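Drekex Finatier Soft-Goods Kit: Six Months of Folding Shirts the Expensive Way

Posted Oct 22, 2026
Filed under: Grippers and end effectors

I run a small alterations and wash-and-fold shop, and in April I bought a robot kit to help with the folding. My family has been very kind about it.

The kit is the Finatier from Drekex. It's an add-on for a small arm you already own: a pair of padded fingers, a wrist camera, a bracket, a bag of screws and a license for the software, which is called Levadura. I paid $1169 for the lot. There is a cheaper version at $500 without the camera, and I'd skip it unless you enjoy typing in the position of every sleeve by hand.

Setup

The printed guide is 10 pages long and four of them are warranty. The bracket went on in an evening. The camera cable is too short by the width of my thumb if your arm's controller sits on the floor, so mine now sits on a stack of pattern books. Levadura installed without a fight, then asked me to name my robot before it would let me do anything else. I typed "robot." It told me that name was taken.

Calibration is better than I expected. You lay the printed card on the table, press start, and go make coffee. Use a plain table with a light top. I tried the butcher block first and the software found edges all over the wood grain.

Picking things up

Cloth is hard for these machines, and most two-finger grippers I've tried either skate over it or grab the table too. The Finatier fingers have some give, and you can set the closing force per fabric. Cotton shirting and flannel are what it does best. Fleece is fine. Anything slippery, like a lining or a silk scarf, needs patience and a second income.

I logged 354 picks over the first stretch before I got bored of logging. I'd call the results good on heavy cloth and moody on light cloth, and moody in a consistent way, so you learn to plan around it.

Plaid worried me, because all those crossing lines look like edges too. The default profile did get lost in them. Switching to the "patterned" profile and slowing the approach speed sorted it out, and I now leave it there for everything. A navy tartan with pale stripes is my standard test piece, and the closed fingers gather it into a pinch low down between the pads.
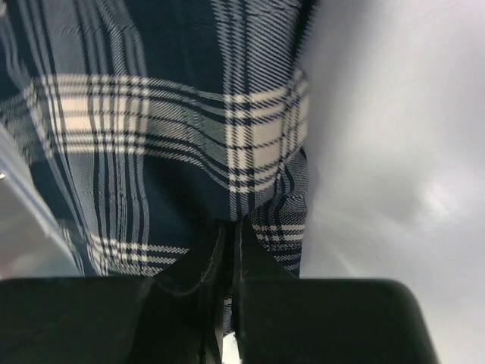

What I'd change

A longer cable, obviously. Spare finger pads in the box would be nice too, as they come only from Drekex and shipping costs more than the pads. The force slider in Levadura goes from "gentle" to "firm" with no numbers on it, like a toaster.

I also looked at the Tomaszewski gripper before buying. It's sturdier, and the sales page has a phone number that a person answers. It wouldn't fit my arm without an adapter, and the adapter was on back order.

Should you buy it?

If you have an arm already and a pile of flannel, yes. If you just want folded shirts, I still fold faster, and I come with my own fingers. The kit stays on the bench, though, and I've stopped telling customers which shirts were whose work.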